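Zedach ware

Zedach ware is a family of glazed stoneware for the kitchen and table, made in the river town of Drurnley and best known for its lidded butter crocks, deep breakfast bowls and tall milk pitchers. The pieces are heavy for their size, pleasant to hold, and wonderfully varied in color, from a thin gray-green to a brown so dark it looks black until the light catches it. Collectors prize the early crocks, but most Zedach ware is still found where it was meant to be, in kitchen cupboards.

Origins

The name comes from the Zedach clay pits, a string of shallow workings on the hillside north of Drurnley. The clay there is fine, gray and rich in iron, and it fires to a warm toast color with dark freckles. Farm families dug it for bricks and drainpipe long before anyone thought of setting it on a table.

The first proper tableware came from the Weerakoon Pottery, which opened beside the Drurnley mill with a single wood kiln. Its earliest stock list names 40 shapes, a remarkable number for so small a shop, and includes such delights as a two-spouted gravy boat and an egg stand with its own salt well. A second workshop, Studater, followed on the opposite bank. The two shared the pits, and for a time the same kiln, so unmarked pieces can be very hard to assign.

Shapes and glazes

The classic Zedach bowl has a straight foot, a generous belly and a rim that rolls slightly outward. Weerakoon bowls tend to have a thicker rim, while Studater throwers liked a crisp edge and a narrow groove just below it. Pitchers from both shops have a pulled handle with a thumb rest at the top, a small touch that makes a full pitcher much easier to pour.

Four glazes account for most of the output: oat, moss, rust and the famous "night brown." Night brown was made with wood ash and local iron slip, and no two firings gave quite the same result. On the best pieces it breaks to amber wherever the glaze runs thin — along the rim, over the handle, around the foot. Moss is the rarest of the four and was used mainly on covered dishes.

Marks

Weerakoon pieces carry a pressed W inside a ring. Studater used a small incised fish, sometimes so lightly cut that it can only be felt with a fingertip. A surviving Studater kiln book records 1,946 pieces loaded over one season, of which 1,928 came out fit to sell, a splendid result for a wood firing.

Use and care

Zedach ware was made to be used every day, and it rewards the habit. The glaze resists staining, though the bare foot ring can mark a polished table, so many owners keep a cork mat or a cloth underneath. Old crocks should be warmed slowly and never moved straight from a cold pantry to a hot oven. Hand washing is best for anything with fine crackle. 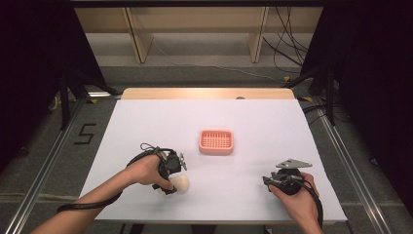 Small salmon-pink plastic basket on a white tabletop.

Current production

Studater closed its kiln when the mill was sold, but Weerakoon continues on the original site, now firing with gas for most of the year. The wood kiln is still lit every April for a run of night brown, and the range was widened in January 2020 with a stacking bowl and a covered sugar jar. Both are glazed in oat or rust, and both have the rolled rim of the earliest bowls.

See also: Salt glaze; Slipware; Butter crock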